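Workshop > Table Coverings > Reviews

Search reviews Enter keyword Go

Orklow Folding Cloth, charcoal

The Orklow is a felt-type cover for a folding or sorting table. I bought mine in March to replace a Bonard sheet that slid every time a sleeve was pulled across it. The Orklow costs 88 and ships folded in a flat packet. Clamps are not included.

Fit is adequate. The cloth needs tension on all sides, and with clamps at the corners it stays taut while a T-shirt is turned and folded. Fold lines from the packet are persistent – two passes with a warm iron reduced mine but did not remove them. They have no effect on use.

Color is the weak point. Charcoal shows every pale smudge, and a dark gray shirt has little contrast against it.

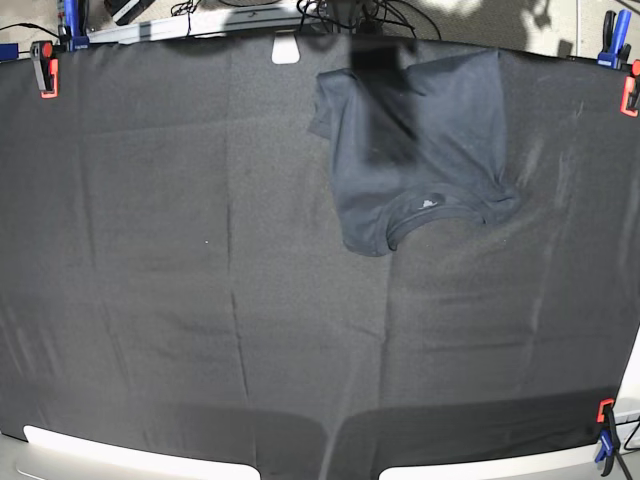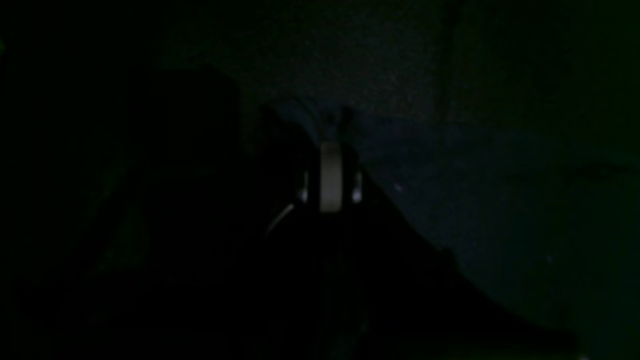
Friction is good. Cotton jersey holds its position when one side is lifted, and the second fold lands where it should. Heavier knits drag slightly. Lint transfer was low after the first two washes, although the surface collects dust and needs a roller before light garments go down.

Clamp choice matters more than the instructions suggest. Narrow jaws pull the edge into a bow. I now use Clirgate spring clamps with wide pads, set 2 inches in from each corner.

Recommended for light and mid-tone clothing. For dark clothing, order the Kemeys in pale gray – same weave, slightly thinner.

Aivar Sproģis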